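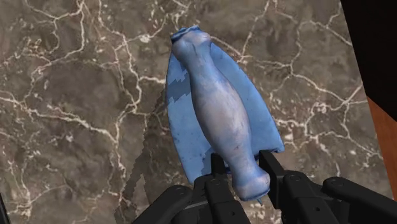

Mahawong should have stopped after the second record, according to a reader who wrote in when I mentioned I was working on this piece. Everything since, she said, has been the band doing a cover version of itself, and she wasn't going to pay to hear the new one.

I get it. I felt the same way for most of the winter! But I've had Skarness on repeat since March (the album, their fifth, named after the town where they cut it) and I've come all the way around.

Some background if you're new. Mahawong are a four-piece, two guitars, a drummer who sings the high parts, and a bass player who also handles the keyboards when they play live. Their debut sold 2,126 copies in its first year, mostly off a folding table after shows, and then Lorkarix picked them up and things got bigger and, to my ears, a lot shinier. Too shiny. The fourth album had a string section on seven songs and I can hum maybe one of them.

Skarness has no strings at all. It was recorded in an old net store with 70 minutes of tape to go around, so when they ran out they wiped the takes they didn't love. You can hear the room on "Zilten," the long one that closes side one - there's a door, a chair leg, somebody breathing in before the last chorus. I played it in the car three times before I went in to buy groceries.

Is it perfect? No. "Half Tide" goes on forever, and I could live without the spoken bit. The lyrics lean pretty hard on weather too.

I caught them in April in a hall that holds 733, and the woman at the door told me they'd sold 694 tickets. They opened with the new album's quietest song, which seemed like a nutty choice until the whole room shut up to listen. The old stuff came late, and it was played slower - the first single almost felt like a lullaby. I bought the shirt. It's a size too small and I wear it anyway.

They're back on the road in the fall, smaller rooms again, with the first album getting a repress on Lorkarix in October.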